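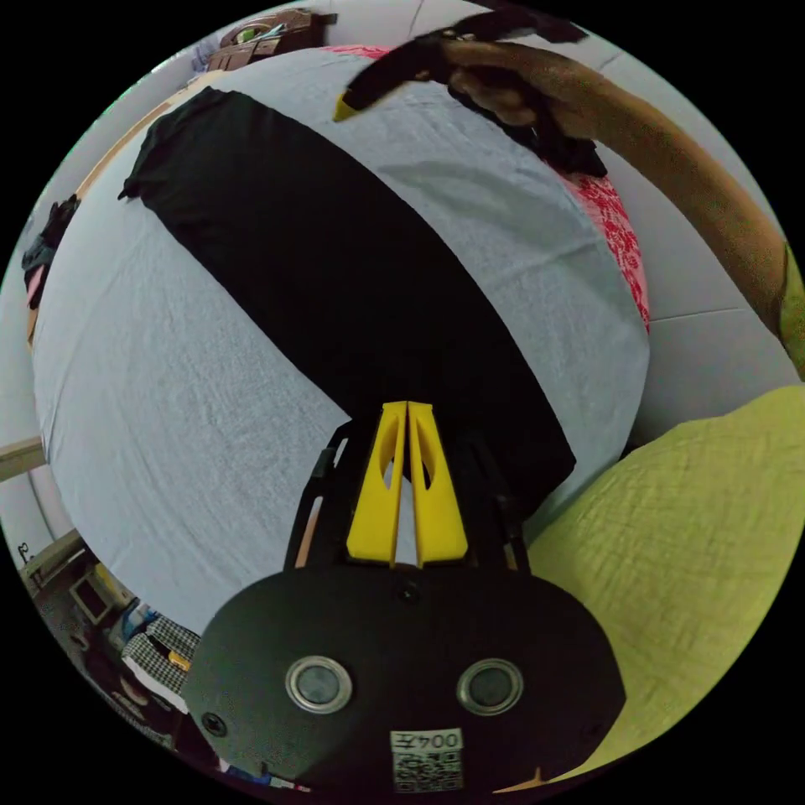
A black garment laid out on a light blue sheet.

Clothing and Bedding Collection Returns to Latatside

12 Aug 2019

The fall clothing and bedding collection opens this week at the Pumphrey Street hall and will stay open through the end of the month. Drop-off hours are 9 a.m. to noon and 4 p.m. to 7 p.m. Please use the side entrance, as the front steps are being repaired and the railing has been taken off.

At the April collection we took in 2,030 pounds of clothing, sheets, towels and blankets. Most of it was in good shape and went out again within two weeks. Adult coats and plain dark clothes went first, followed by twin sheets. We still have more baby clothes than we can store, so please hold on to anything under size 2T until the spring.

What we need most this time:

Work pants, any size, with working zippers
Black or navy tops for people starting restaurant and store jobs
Twin and full sheets, fitted or flat
Heavy socks, new or unworn
Winter coats in adult large and up

What we cannot take:

Pillows and mattress pads
Electric blankets
Shoes without a mate
Anything with mildew, or anything that has been stored with mothballs

The mothball rule is new. One bag in April was enough to put the smell into a whole rack, and everything on that rack had to be washed again before it could go out. If you have wool that was stored that way, hanging it outdoors for a few days may help, but please don't bring it in while you can still smell it.

Getting things ready

Wash and dry everything before you bring it. The hall has one washer and it is small. Clothes that come in damp usually can't be saved, so if you are packing the night before, check the waistbands and the insides of pockets, where thick fabric holds water longest.

Lay each piece out flat on a bed or table and look it over in good light. Dark clothes need a closer look than light ones. Deodorant marks, lint and worn spots at the elbow are easy to miss on black fabric when it is bunched up in a basket. A missing button is fine if you tell us. Pin a note to the collar and it will go to the mending table.

Fold tops in half the long way with the sleeves tucked behind, then in thirds. Pants should be folded once at the seat and once at the knee. Sheets are the hardest to sort when they arrive loose. Put each set inside one of its own pillowcases and write the size on a piece of masking tape on the outside. Unmarked sheets have to be opened and measured one at a time, and last spring that took up most of two evenings.

Use clear bags if you have them. Please keep bags under 22 pounds so they can be carried up the stairs to the sorting room.

Where it goes

Half of the adult clothing stays in Latatside and is handed out from the hall on the first and third weekends of the month. The rest goes to the Poter Road shelter and to the winter program in Jeltov, which served roughly 600 households last season. Bedding is split the same way, except for full sheets, which all go to Jeltov. Items too worn to hand out are cut up for rags and sold by the pound, and the money pays for detergent and bags.

We do not price or resell clothing. Donors sometimes ask for a value to put on the receipt. We can write down the number of bags and the date, but the amount is up to you.

Pickup

Pickup is available for residents who can't get to the hall. Leave a message on the office line with your street address and how many bags you have. Calls are returned in the evening. The van covers Latatside and the near side of Poter, as far as the rail crossing. It will not be going to Jeltov this month.

Sorting shifts run 2 hours and start right after the evening drop-off closes. The sign-up sheet is on the board inside the side door. Children over 12 may come with an adult. Wear closed shoes, and bring your own water, as the drinking fountain is shut off until the step repairs are finished.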